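The key was for the apartment in Skumov, and Kacper had until six to find it.

Six. Bus at six. He'd said that twice on the phone to his sister and she had said fine, fine, then look faster.

Coat pockets first. Then the Drusport bag, the side pouch, the lining where it had ripped in July. A receipt from Bolora for 154. Two mints. No key.
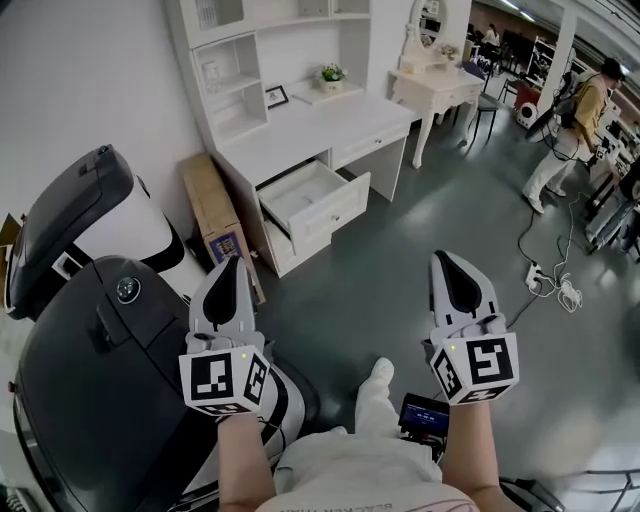
Their mother's room was the last place and he didn't want to start on it. She had kept everything in there and moved it weekly — letters, buttons, the good scissors. He stood on the floor and made himself think like her. Not the vanity, she'd never trust a thing with legs that curvy, she used to say so. The desk drawer was already out and there was nothing in it, just white all the way to the back. So she'd cleared it. When? He picked up the little framed picture, turned it over, put it down crooked. Then the plant, the small white flowers shaking. Nothing under the pot either.

He called again.

"Did she say anything to you. About the desk."

"She said Jakubowski came for the papers."

"What papers?"

"Kacper Malinowski, I told you this at the funeral, you were not listening."

Maybe she had. He sat on the floor. Twenty to six, allmost. The other drawer was still shut, and he had been looking at it this whole time without looking.

It stuck. He pulled harder. Something inside slid and hit the front.

"What was that," his sister said.

"Wait," he said. "Wait, dont hang up."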